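Rendimby Toy Library
Progress report to the Chang Fund, second period

Summary

The grant paid for sorting, cleaning and relisting our stock of large building bricks, and for new storage so that sets can be lent out complete. Most of the sorting is finished. The cleaning is done apart from the last crates from the Jallamard branch, and the new loan sets have been going out to families and playgroups since September. We are behind on the printed labels and slightly under budget on storage. Details are set out below in the order used in the grant agreement.

Background

When the Jallamard branch closed its upstairs room, all of its construction toys came to us in mixed crates. Toddler bricks were in with the smaller kinds, and there were wheels, train track, animals and a fair amount of grit at the bottom. We could not lend any of it as it stood. Parents had also told us that our own brick boxes came home with too few pieces to build anything much, or with small parts that were unsuitable for younger brothers and sisters.

Sorting

We have now been through 188 bags and crates. Everything was tipped out on to tables, and the small bricks were taken away first and stored in a separate cupboard with a lid that locks. What was left was sorted by shape, then by colour.

Sorting by shape took longer than we had allowed for. Our original plan had only two groups, square bricks and long bricks, and we soon found that a third group was needed for the shaped pieces – those with a curved side, slopes, arches and so on. They are popular with children and they were the pieces most often missing from our old sets, so it seemed worth keeping track of them properly. The square two-by-two brick is the one we use as the base of every set.

Both kinds come up in most of the sets, and a red square brick and a green one with a rounded front give a fair idea of the difference. Each has four studs on top, so either can carry another brick, but the rounded one has a curved side where the square one is straight, and staff now put it in the shaped tray.

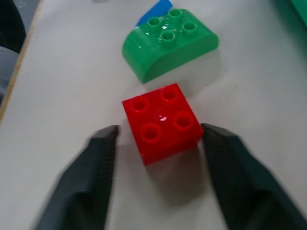

Cleaning

All bricks are washed in net bags in warm soapy water, rinsed and left on racks overnight. The hollow studs hold dirt and old modelling dough, and these have to be done with a small brush. We tried a dishwasher for one batch. It saved time, but it did not shift the dough and we have gone back to washing by hand.

Bricks that were cracked, chewed or badly faded were taken out. We had expected to lose more than we did. The rejected pieces have gone to the craft cupboard for printing and paint play, apart from the cracked ones, which were thrown away.

Loan sets

We have made up 20 loan sets from the cleaned stock. Each one has a card listing its contents by shape and colour, and the card is checked when the set goes out and again when it comes back. A missing brick is replaced from the spares drawer before the next loan. There is no charge to the family.

Nearly 800 bricks are now in the loan sets. The remainder are in the spares drawer or waiting for the next group of sets. Two playgroups have asked for a larger set to keep for a whole term – we have agreed to this as a trial.

Storage

The shelving is up along the back wall. We bought clear tubs from Rilto in place of the drawstring bags in our application, as the bags were hard to clean and staff could not see what was in them. The tubs stack well. The lids are stiff, and a few borrowers have mentioned it.

Spending

Shelving and tubs came in below the amount budgeted. Staff hours for sorting were higher than planned, for the reasons given above. We would like to move the underspend on storage across to staff hours and ask for your agreement to this.

Still to do

Finish washing the last Jallamard crates.
Print and laminate the picture labels for the tubs. The handwritten ones are holding up for now.
Make up the next group of loan sets, including the two term-long sets for playgroups.
Collect comments from borrowers, using the short form already agreed with you.

A copy of the contents card and a list of spending by heading are attached.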